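The year of the dark plate

Black crockery used to mean one thing: a steak restaurant with low lighting. Not any more. It's on breakfast tables, in student flats, in the sort of shop that also sells candles. We spent May eating off nothing else. Notes follow, some of them with gravy on.

Start with the set that began all this. Grulimik, six dinner plates, six side plates, four bowls (why four?). Charcoal on the box, properly black once out of it. Heavy. You notice it unloading the dishwasher, one in each hand, wrists complaining. My old white ones felt like paper afterwards.

Food looks wonderful. Or it looks dreadful. Very little in between. Scrambled eggs, yes, bright as a raincoat. Orange segments, goat's cheese, anything with peas. Rice was the surprise, plain boiled rice with a bit of butter, looked like I'd made an effort. Brown stew, no. Lentils vanish altogether. Mushrooms on toast, you're hunting for the mushrooms with a fork.

Yaqin Xiao has been glazing tableware for years and now runs the kiln room at Irnberg, a small pottery with a smaller car park. She is not sentimental about black.

"People think it hides everything. It hides tea. It does not hide flour, or dust, or your fingers."

Fingers is the one. Matt black picks up a thumbprint the way a phone screen does, and if you're handing round plates at a table of eight, everybody gets yours. Wipe the rim with a dry cloth just before serving. Yaqin does hers with an old pillowcase, cut up.

Then there's cutlery. The grey scratches you see on dark matt plates mostly aren't scratches at all, they're metal left behind by the knife. Worse on matt than gloss. A paste of bicarbonate of soda and water, a soft cloth, small circles, rinse. Took me ten minutes for the lot. Don't go at it with the rough side of the sponge, I did that to one of the Grulimik side plates and it now has a shiny patch the shape of Wales.

Hard water, same story. White marks. We live on top of chalk so every plate that air-dries comes out of the rack looking like it's been snowed on. Dry them by hand or put up with it. I have put up with it.

What to look for in the shop, then. Pick it up first. Turn it over. Is the foot smooth? An unglazed foot will chew a wooden table, and the plate stacked under it too. Run a finger along the rim for drips and sharp bits. Set it down on something flat and press one side, and if it rocks in the shop it will rock at home, whatever the assistant tells you. Then take it to a window. Shop lights flatter black and you want to see wether it leans blue, brown or green. Ours lean green, slightly. Nobody mentioned it till my sister did.

Rims matter more than you'd think. A totally flat plate is lovely for a photograph and useless for sauce. A high rim turns into a bowl and you can't get a knife in. What you want is somewhere between, low but definitely there, enough to stop a vinaigrette.

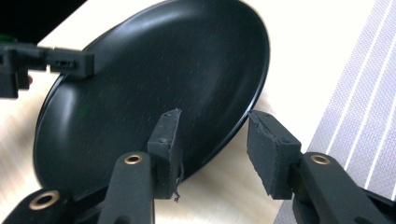 Black on pale wood: a shallow raised rim and a fine speckle in the matt surface.

Speckle gets a vote from me, by the way. Very fine, so it doesn't shout. A dead flat black shows each crumb as a crumb. Give the surface a few faint dots of its own and the crumbs have company. Yaqin reckons customers at Irnberg ask for speckled over plain every time now, and she'd happily never mix another plain batch.

And the table. Dark on dark looks clever in a catalogue and like a power cut at home. Put black plates on something light. Cream, pale wood, a washed-out cloth. We tried ours on the walnut table for a week, then gave in and got the old beech one back from the spare room.

Prices are all over the place. The Bravix dinner plate is the cheap one, thin, glossy, perfectly decent, chips if you look at it. Ghasemi do a boxed set for £55 that I'd give to anyone moving house. Irnberg's full service for twelve is £908 and you wait for it. I held one of the serving dishes for rather to long and had to be asked for it back.

Would I go all black? No. Four dark, four white, mixed up on the table, whoever gets the lentils gets a white one.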